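How to Touch Up Black Metal Hardware

Posted 21st February in Doors and Gates

Black hinges, latches and handles usually wear out in looks long before they wear out in use. If the metal is sound, you can refinish a full set at the kitchen table over a weekend. I did the front gate and the pantry doors at our place on Altness Road in January, and these are the steps I used.

What you need

A small can of matte black metal paint. I used Mistis Satin-Free Black, number 652.
Metal primer, if you have bare spots bigger than a fingernail.
Fine steel wool and a sheet of fine sandpaper.
Dish soap, a bucket and an old toothbrush.
Mineral spirits and clean rags.
A half-inch brush and a very small artist's brush.
Wire for hanging parts.

Take the parts off

Unscrew everything and put the screws for each piece in its own labeled envelope. Old gate screws are often seized. A drop of penetrating oil and an overnight wait will free most of them. If a slot is packed with paint, scrape it out with an awl before you put any force on the driver. Prop the gate on a block first or it will drop on your foot when the last hinge lets go.

Clean

Wash each piece in warm soapy water and work the toothbrush into the corners. Rinse and dry right away. Wipe down with mineral spirits and let that evaporate. From here on, handle the parts with gloves.
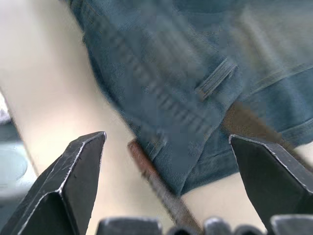 Sort the pieces next, before you open any paint. I make two piles, one for full repainting and one for touch-up only. Look along the edges under a lamp. On dark matte metal a thin silvery line can be wear, or it can be a chamfer, and the bright lines in the photo could be either, so run a fingernail across before you decide. If you feel a step, the coating has broken and the edge needs paint. A few small scratches on a flat face like the ones on the left there can go in the touch-up pile. Anything flaking goes in the other.

Sand and prime

For touch-ups, rub the worn edge lightly with steel wool and wipe off the dust. For full repaints, sand the whole surface until it is evenly dull. Any rust has to come off down to clean metal. Prime bare areas the same day.

Paint

Hang the pieces on wire where you can reach all sides. Stir the can, don't shake it. On edges, use the artist's brush and pull it along in one stroke. Two thin coats are better than a thick one. Leave at least 4 hours between coats, and work in a room above 50 degrees.

The Golley hinges I bought for the pantry had a waxy coating that made the paint bead up. A second wipe with spirits fixed it.

Put it back

Wait a full day, two if the weather is damp. Start all the screws by hand before tightening any of them. Touch up the screw heads in place.

My set came to 26 pieces including strike plates. The Lei brand latch on the side gate is stainless and I left it alone.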